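Bath mat on marble-look tile?

pallavi_r
Has anyone kept a mat down on glossy gray tile? Mine's a white oval, dotted all over, and I love it but my husband says it looks like a giant cracker lol

Nenditz60
Love an oval! But white shows every shoe print. I'd go gray.

jairo_v
Disagree, gray on gray just disappears. Keep the white and leave shoes at the door. Got a pic?

pallavi_r
Yep, one sneaker still out, sorry Jairo! 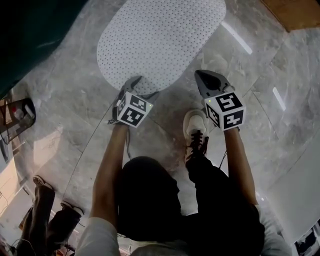 Similar threads

Last updated: 2024-12-15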